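Thread: what we learned from training a drawer-opening policy entirely in simulation, with clutter we did not choose by hand. Method first, numbers after. 1/
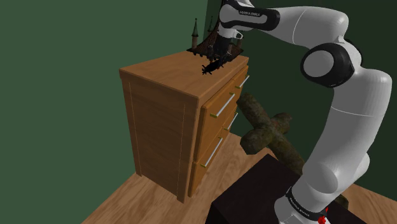

The question was narrow. If a policy is trained to pull a named drawer open, how much of its failure comes from the drawer and how much from whatever else has been put in the room? Most benchmarks we looked at keep the furniture varied and the surroundings tidy. We wanted the reverse. 2/

Setup: a single Franka arm on a fixed base, a chest of drawers within reach, plain walls, plank floor. The cabinet model stays the same across all runs. Its position and angle relative to the base are sampled, within limits that keep every handle reachable when the room is otherwise bare. 3/

Distractors come from Nestgate, our asset pool. It holds 321 meshes after filtering. The filter checks scale, closed surfaces and a sane collision hull. It does not check whether an object makes sense in a bedroom. A castle on a dresser and a mossy log on the floor are both legal draws. 4/

The sampler (Trirnetti, config in the repo) places objects in two zones: on top of the cabinet, and on the floor beside or behind it. Anything that intersects the arm at its start pose is rejected and drawn again. Anything that merely gets in the way is kept. 5/

Training: 2000 generated rooms, demonstrations from a motion planner with full access to the state. The policy sees camera images and joint angles only. Held-out test: 1000 rooms, no mesh shared with training. 4 seeds per condition. 6/

Three conditions. A: no distractors in training. B: distractors, with positions sampled uniformly inside each zone. C: distractors, with positions weighted towards the straight line between the gripper's start pose and the target handle. Same number of demonstrations in each. 7/

Result one. A does well in bare rooms and badly everywhere else, as expected. The less expected part is the shape of the failure. It rarely pulls the wrong drawer. It picks the right handle, takes the bare-room path to it and catches something with the wrist or elbow on the way. 8/

Result two. B fixes most of the contact on the floor side and very little of it on the cabinet top. We put this down to height. A tall thin object takes up few pixels from most views, and the policy seems to treat it as background until the hand is already beside it. 9/

Result three. C beats B on the test set in all 4 seeds. The gain is almost entirely on upper drawers with something tall on top. On the lower drawers B and C are within seed noise of each other, and I would not read anything into the order. 10/

The cost of C: it is slower. It takes a wide approach even when the top is bare, and in some rooms it runs out of steps before the drawer is far enough open to count. Mixing in bare rooms late in training recovers part of the time. We have not tuned the mix. 11/

Note on scoring. Success means the drawer passes the opening threshold. Knocking an object over does not count as failure in the headline table. A stricter score, where any distractor moved past a small tolerance is a fail, is in the appendix. The ranking holds but every condition drops. Please quote both. 12/

Known problems. Thin geometry is poorly served by convex hulls: spires, wings and twigs all get a fatter collision shape than the one drawn. So the policy is sometimes marked down for touching air. We re-ran a subset with finer hulls and the gap between B and C narrowed slightly. 13/

Also: all distractors are rigid. No cloth, no cables, nothing that rolls far. Lighting is varied but the wall and floor textures come from a small set, and I would expect trouble on a busy wallpaper. 14/

Nothing here has been run on hardware. The Wanbridge lab has a matching arm and a real cabinet, and we hope to have transfer numbers by October. Until then, read this as a statement about simulated rooms only. 15/

Code, room seeds and the Nestgate mesh list are on the Watkins project page. The seeds reproduce the rooms exactly if you stay on the pinned physics version. On a newer one, resting poses drift and some rooms fail the start-pose check. 16/

Correction to 6/: the 2000 rooms are per condition. They share cabinet poses and target drawers across A, B and C, so the only thing that changes is the clutter.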